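Teaching by hand, teaching from a distance
Speaker notes, Luzius Thaler

Good morning. Thank you to Itzel Lozano for the invitation. I will speak slowly, please stop me if a word is not clear.

My subject is how we show a task to a robot. At Zornarano we do it in two ways. In the first, you take the arm and move it yourself. In the second, you sit at a controller and the arm follows you. Today I talk mostly about the second, with plywood boards. 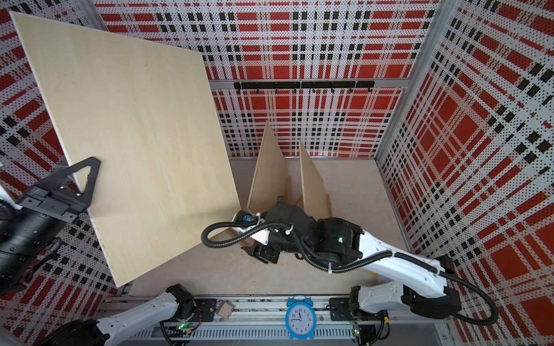 Reading time of these notes: 7 minutes

A large board is a difficult thing for one gripper. It is held at the edge, and all the weight wants to turn. The operator does not feel this weight in the hand, so he must learn to see it. (Pause. Ask who has tried remote control.)

Our first collection had 360 demonstrations. I threw away 18, and I think now I should have kept them. In these ones the operator made a mistake and then corrected it, and the correction is also a lesson for the robot.

Next slide: the view from near the fingers. When a board is pinched like this, it covers a good part of what is behind. The operator needs the second view, and the robot needs it too.
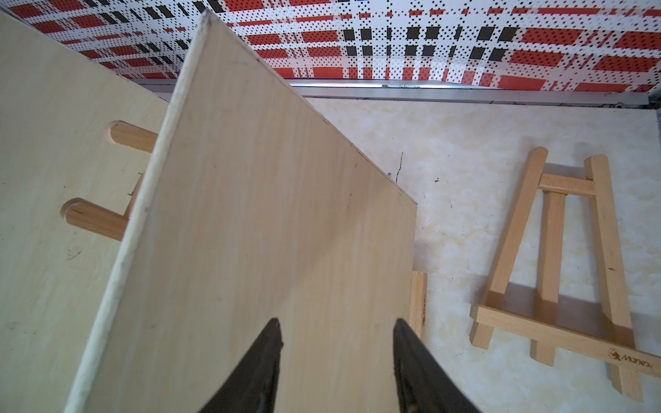 Kanyarat Luangrath wrote to me after the rehearsal that I am too kind to remote control, and that for pushing a part into a tight place she would still guide the arm by hand. I agree for short tasks. With two arms, one person has not enough hands.

Now the question of speed. Slow demonstrations are fine. Please do not stop in the middle to think, the robot will learn the stop also.

Questions, then coffee.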